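Relisora sloped metal bin, gray

I'm Jussara, and I look after the sorting bins here at Relisora. The gray one is my favorite thing we sell! It's a plain sheet-metal bin with sloped walls and a flat floor, made to sit right on a tabletop so you can tip a pile of odds and ends into it and get at all of them.
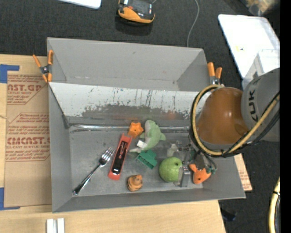 I love that the sides lean outward – your hand slides in without knocking on a straight edge, and small things tend to roll back toward the middle. Forks, plush fish, toy bricks, an apple, whatever you've got. It does pick up scuffs and smudges on the back wall (mine has plenty), and I've stopped minding. If you want it to stay put, a pair of spring clamps on the rim is handy.

The bin is item 641 and ships from our Firthorpe store. Zodwa Molefe packs them, so write to her if yours arrives with a dent and she'll sort out a swap.

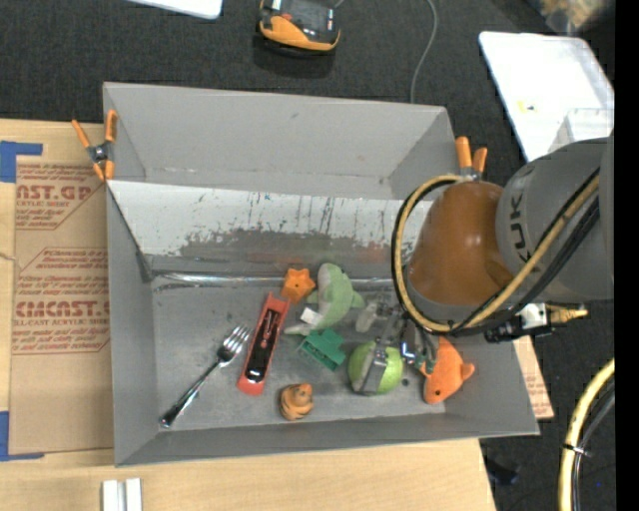
Can I wash it?
A damp cloth and a little dish soap are fine, but dry it right after and skip the scouring pads.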